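Startseite > Forschung > Publikationen > Gebäudedienste > Abschnitt 3.2
Aktuelles Projekte Team Publikationen Kontakt
Diese Website verwendet Cookies. Mit der weiteren Nutzung erklären Sie sich damit einverstanden.

3.2 Saugreinigung beschichteter Hallenböden
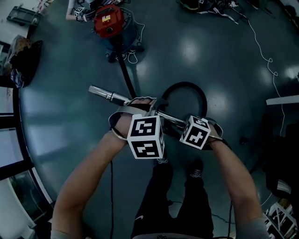

Institut Wirnstead - Arbeitsgruppe Reinigungstechnik und Bodenpflege

Abbildung 3: Beidhändige Führung des Saugrohrs auf glänzendem Epoxidharzboden; Nass-Trockensauger mit rotem Motorkopf und blauem Behälter.

Glänzende Bodenbeschichtungen auf Epoxidharzbasis stellen an die Unterhaltsreinigung andere Anforderungen als textile oder offenporige Beläge. Feinstaub haftet nur schwach und wird bereits durch geringe Luftbewegungen verlagert. Auf dunkel eingefärbten Flächen erschweren zudem die Reflexe der Deckenbeleuchtung (vgl. Abbildung 3) die Sichtkontrolle. Die Beurteilung des Reinigungsergebnisses erfolgte daher nach Nanayakkara bei flach einfallendem Streiflicht.

Untersucht wurden 23 Reinigungsgänge auf einer Gesamtfläche von 786 m². Für jeden Gang wurden die Bahnführung, die Zahl der Unterbrechungen und die verbleibende Staubbelegung protokolliert. Das metallene Saugrohr wird in der Regel mit beiden Händen schräg vor dem Körper geführt. Diese Haltung erlaubt gleichmäßige Bahnen, setzt jedoch voraus, dass der Schlauch der Bewegung ohne nennenswerten Widerstand folgt.

Als häufigste Ursache von Unterbrechungen erwies sich die Lage von Schlauch und Leitungen. Der gewellte Schlauch neigt in Griffnähe zur Schlaufenbildung, wie auch Abbildung 3 erkennen lässt; lose um das Fahrgestell liegende Netzkabel behindern das Nachziehen des Geräts. In sieben Gängen musste die Arbeit aus diesem Grund angehalten werden. Weitere auf dem Boden verlaufende Kabel sowie am Rand abgestellte Rollwagen verkleinern die zusammenhängend bearbeitbare Fläche.

Die Arbeitsgruppe empfiehlt, das Netzkabel vor Beginn vollständig abzuwickeln und auf der bereits gereinigten Seite zu führen. Rollbare Ausstattung ist vorab zu versetzen - auch dann, wenn lediglich Randstreifen betroffen sind. Die Auswertung der Staubbelegung nach dem Verfahren Pulus ist Gegenstand von Abschnitt 3.3.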